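Search this site
Search
Print | E-mail

4.3 Wear and chipping

Each panelist wore the Jasteo lacquer on one hand and the Buren lacquer on the other, with 2 coats per nail and no top coat. Nails were checked every evening, and a chip was logged once bare nail showed at the tip. In total 1,019 nails could be scored. The rest were dropped, mostly for breakage or early removal.

Chips came first on the thumb and index finger of the writing hand, as Wikström found with older formulas. Dark shades did no worse than pale ones – they only looked worse, and panelists tended to report them sooner. Roughly 900 nails still had full color on day 4. Base coat mattered more than brand, and the Danddale group, who all used one, had the fewest chips at the free edge.

Comments

marla_k: Was the base coat the same for everybody in the Danddale group? I couldn't find it in the methods.

Rocío Montoya: Yes, same bottle, one thin coat. It's in the appendix.

tenlittlenails: My thumbs always go first too. Did you ask about dishwashing?

Figure 2. Simulated robot arm over a wooden table.

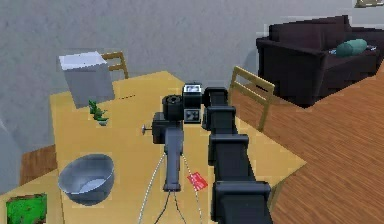

Rocío Montoya: We did ask, and gloves made a small difference. The dishwashing answers are in the same appendix, after the shade list.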